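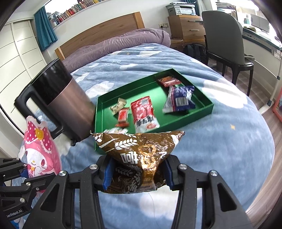 리뷰 | 역사·기록물

인쇄하기 | 이메일로 보내기

브릴니스(Brillness) 복각 세트 『비로프 등대 일지』를 다 읽고

다 읽는 데 꼬박 한 달 넘게 걸렸습니다. 책장을 빨리 넘길 수 있는 물건이 아니에요. 날씨 적고, 풍향 적고, 지나간 배 적고, 기름 얼마 썼는지 적고, 그다음 날 또 날씨. 그런데 이게 왜 이렇게 재미있는지! 퇴근하고 씻고 나면 저도 모르게 일지부터 펼치고 있더라고요. 5월 내내 드라마를 한 편도 안 봤습니다.

브릴니스는 원래 항만 기록이나 선원 편지 같은 걸 복각해서 내는 작은 곳인데, 비로프(Wirov) 등대 일지는 제가 예고 때부터 기다리던 세트였습니다. 비로프 곶 앞바다에서 증기선 타크턴(Tarkton)호가 가라앉은 밤, 그날 불을 지키던 사람이 직접 쓴 기록이 들어 있거든요. 해난사 좋아하시는 분들은 타크턴호 이야기를 한 번쯤 들어 보셨을 텐데, 대개는 생존자 증언이나 선박 회사 쪽 조사 기록을 통해서였을 겁니다. 뭍에서 바라본 기록이 통째로 나온 건 저한테는 처음이라 예약 버튼을 망설이지 않고 눌렀습니다.

구성

상자를 열면 본책인 일지 복각본, 해설집, 지도 봉투, 그리고 별지 묶음이 나옵니다. 일지 복각본은 344쪽이고 원본 크기 그대로라 생각보다 큽니다. 무릎에 올려놓고 읽으면 다리가 저려 와서 저는 결국 식탁으로 자리를 옮겼어요. 종이는 살짝 누런 기가 도는 무광지인데 번쩍거리지 않아서 스탠드 밑에서도 잘 보입니다. 잉크 번진 자국, 뒷장이 비치는 것, 모서리에 누가 눌러 놓은 듯한 동그란 얼룩까지 다 살아 있습니다. 그 얼룩, 저는 찻잔 자국이라고 믿고 있습니다(해설집에는 한마디도 없습니다만).

제본은 펼쳤을 때 평평하게 눕는 방식이라 정말 고마웠습니다. 예전에 아프리디(Afridi) 문고에서 나온 항해일지 복각본은 안쪽 여백이 책등에 먹혀서 줄 끝 단어를 못 읽는 일이 자주 있었거든요. 아프리디 쪽도 번역은 참 좋아했던 시리즈라 욕할 생각은 없지만, 복각본은 역시 제본이 반입니다.

지도 봉투에는 22장이 들어 있습니다. 큰 해도를 접어 넣은 것도 있고 등대지기가 직접 그린 손바닥만 한 약도도 있는데, 저는 약도 쪽에 마음을 완전히 빼앗겼습니다. 암초마다 자기만 아는 별명을 붙여 놨어요. '늙은 이모', '문지방', '신발 잃은 곳' 같은 식으로요. 정식 해도에는 번호만 찍혀 있는 바위들입니다. 일지 본문에서 "오늘 이모가 하루 종일 울었다"라는 문장이 나왔을 때 처음에는 가족 이야기인 줄 알고 한참을 앞뒤로 뒤적였는데, 약도를 펴 보고 나서야 파도가 바위에 부딪히는 소리라는 걸 알았습니다. 그 순간의 짜릿함이란!

일지를 읽는 맛

세트를 엮은 사람은 이보나 쿠레크(Iwona Kurek)입니다. 서문이 짧고 좋아요. 자기가 어떻게 이 일지를 만났는지 길게 늘어놓지 않고, 필체가 네 사람 것이라는 점부터 바로 짚어 줍니다. 등대지기들이 교대로 썼으니 당연한 일인데, 막상 읽다 보면 이게 소설보다 더 인물이 또렷합니다.

첫 번째 사람은 글씨가 크고 문장이 짧습니다. "바람 강함. 이상 없음." 끝입니다. 두 번째 사람은 구름을 좋아해요. 구름 모양을 적느라 칸을 넘기고, 넘긴 글씨가 옆 칸의 기름 사용량을 덮어 버려서 감독관에게 지적을 받습니다. 지적받은 다음 날에도 구름을 적습니다. 글씨만 작아졌을 뿐이지요. 세 번째 사람은 계산을 자주 틀리고, 틀린 걸 칼로 긁어내고 다시 써서 종이가 얇아진 부분이 복각본에서도 흐릿하게 보입니다. 마지막 사람은 제일 젊은 보조인데, 처음 몇 달은 선배들 문장을 그대로 흉내 내다가 가을쯤부터 자기 말투가 나오기 시작합니다. 타크턴호가 침몰한 밤의 당번이 바로 이 사람입니다.

스포일러라고 하기도 우습지만, 그날의 기록은 직접 읽으셨으면 해서 자세히 옮기지는 않겠습니다. 다만 하나만 말씀드리면, 평소 한 줄로 끝나던 시각 칸이 그날 밤만 계속 이어집니다. 분 단위로요. 보이는 것을 그대로 적으려고 애쓴 흔적이 역력하고, 감정을 드러내는 단어는 거의 없습니다. 그런데 글씨가 점점 기울어요. 복각본이 아니었다면, 그러니까 깔끔하게 활자로 옮긴 판본이었다면 절대 몰랐을 부분입니다. 저는 그 대목을 새벽에 읽고 한동안 자리에서 못 일어났습니다.

그다음 날 기록은 또 첫 번째 사람의 큰 글씨입니다. 바람 약해짐. 그 아래에 처음으로 '이상 없음'이 빠져 있습니다.

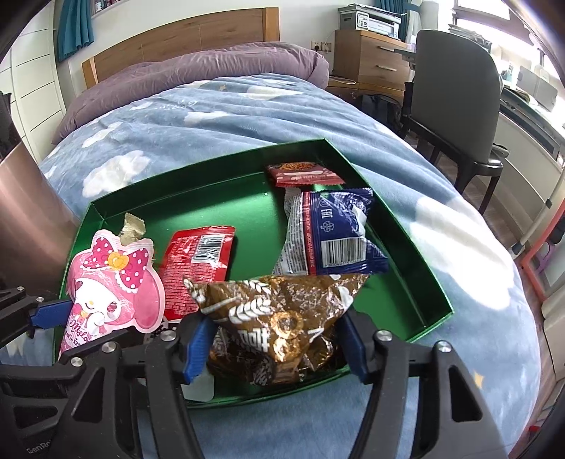 해설집과 주석

해설집은 에산 유사프자이(Ehsan Yousafzai)가 썼고, 제가 이 세트에서 가장 놀란 부분이기도 합니다. 솔직히 복각 세트의 해설집은 얇은 소책자 한 권 끼워 주고 마는 경우가 많잖아요. 그런데 여기엔 2000개가 넘는 주석이 달려 있습니다. 배 이름 하나하나, 신호기 약어 하나하나에 다 설명이 있어요. 어느 배가 어디서 무엇을 싣고 왔는지, 그 배가 나중에 어떻게 되었는지까지 따라가 주는 주석도 많습니다.

덕분에 본문에는 "석탄선 한 척 북행"이라고만 적힌 날도 심심하지 않았습니다. 주석을 보면 그 석탄선이 선장과 기관장의 다툼 때문에 비로프 항에 이틀이나 묶여 있었다는 이야기가 나오고, 그러면 괜히 앞쪽으로 돌아가서 그 배가 전에도 지나갔는지 찾아보게 됩니다. 지나갔더라고요, 같은 겨울에 두 번이나. 이런 식으로 읽으니까 한 달이 걸리는 겁니다.

유사프자이의 문체는 건조한 편인데 가끔 혼잣말 같은 주석이 섞여 있습니다. 구름을 좋아하는 두 번째 사람이 어떤 구름을 두고 '말안장 같다'고 적은 날의 주석은 딱 한 줄, "확인할 방법이 없어 아쉽다"입니다. 이런 걸 만나면 주석 단 사람과도 친해진 기분이 듭니다.

등대 장비에 대한 장도 따로 있습니다. 렌즈를 돌리는 태엽 장치를 몇 시간마다 감아야 했는지, 심지를 어떻게 다듬었는지, 안개가 끼면 무엇을 울렸는지. 기계 쪽에는 전혀 소질이 없는 저도 그림을 보면서 따라갈 수 있을 만큼 친절했어요. 그 장을 먼저 읽고 본문에 들어가시길 권합니다. 저는 거꾸로 했다가 '추를 올렸다'라는 표현을 한동안 닻 이야기로 잘못 읽었습니다.

별지 묶음

별지에는 보급품 청구서, 감독관의 방문 기록, 가족에게 보낸 편지 몇 통이 섞여 있습니다. 청구서가 의외로 압권입니다. 비로프 등대는 계속 같은 물건을 청구하고 본부는 계속 다른 물건을 보내요. 굵은 밧줄을 달라는데 가는 밧줄이 오고, 유리 닦는 천을 달라는데 빗자루가 옵니다. 그러다 어느 달에는 등대 쪽에서 아예 빗자루를 청구하는데, 이번에는 아무것도 오지 않습니다. 읽다가 소리 내서 웃었습니다.

편지는 분량이 적지만 젊은 보조가 누이에게 쓴 것이 특히 좋습니다. 바다 이야기는 하나도 없고 집에서 키우던 개의 안부만 묻습니다. 이 편지와 침몰하던 밤의 기록이 같은 필체라는 걸 나란히 놓고 확인할 수 있다는 점에서, 낱장으로 따로 넣어 준 편집이 정말 고마웠습니다. 묶여 있었다면 이렇게 펼쳐 놓고 보지는 못했을 테니까요.

아쉬운 점

물론 없지는 않습니다. 먼저 해설집 글씨가 작습니다. 주석이 워낙 많아서 그랬겠지만, 밤에 읽으면 눈이 꽤 피곤해요. 저는 결국 돋보기를 옆에 두고 읽었습니다.

주석 번호가 일지의 쪽수 기준이 아니라 날짜 기준으로 매겨져 있는 것도 익숙해지기까지 시간이 걸렸습니다. 하루에 두 사람이 기록을 남긴 날은 특히 헷갈립니다. 찾아보기가 배 이름과 사람 이름으로만 되어 있고 바위 별명이 빠진 것도 섭섭하고요. '신발 잃은 곳'이 몇 번이나 나오는지 저는 꼭 알고 싶단 말입니다. 지금은 제가 직접 쪽지를 붙여 가며 찾아보기를 만드는 중입니다.

지도 봉투는 입구가 빡빡해서 큰 해도를 꺼내고 넣을 때 모서리가 접히기 쉽습니다. 한 장은 벌써 귀퉁이가 살짝 구겨졌어요. 자주 보실 분은 해도만 따로 말아서 보관하시는 편이 마음 편하실 겁니다.

마지막으로 한국어 번역 대역은 타크턴호와 관련된 부분에만 붙어 있습니다. 나머지는 원문 활자 옮김과 해설로 읽어야 해요. 문장이 짧고 같은 표현이 반복되니 사전을 곁에 두면 금방 손에 익지만, 전부 번역이 실려 있을 거라고 기대하고 사시면 당황하실 수 있습니다.

어떤 분께 맞을까

배가 가라앉는 장면만 궁금하신 분이라면 조금 답답하실 수도 있습니다. 그 밤은 일지 전체에서 몇 쪽 되지 않으니까요. 하지만 등대나 항구를 좋아하시는 분, 오래된 손글씨를 들여다보면 시간 가는 줄 모르는 분, 남의 가계부나 근무 일지 같은 것에 묘하게 끌리는 분이라면 정말 행복하게 읽으실 겁니다. 저는 세 가지 모두 해당돼서 더 들떠 있는지도 모르겠습니다.

모임에서 같이 읽기에도 좋을 것 같아요. 사람마다 등대지기 하나씩을 맡아서 그 사람의 기록만 따라 읽고 나중에 맞춰 보는 식으로요. 저희 독서 모임에 제안해 두었는데, 저는 벌써 구름 담당을 하겠다고 손을 들었습니다.

쿠레크의 서문 끝에는 비로프 다음으로 같은 해안의 도선사 기록을 준비하고 있다고 적혀 있습니다. 타크턴호의 이름이 거기에도 나온다고 해요. 언제 나오는지는 아직 안내가 없는데, 소식이 올라오면 이 글 아래에 덧붙여 두겠습니다. 혹시 먼저 보신 분은 댓글로 알려 주세요!

인쇄하기 | 이메일로 보내기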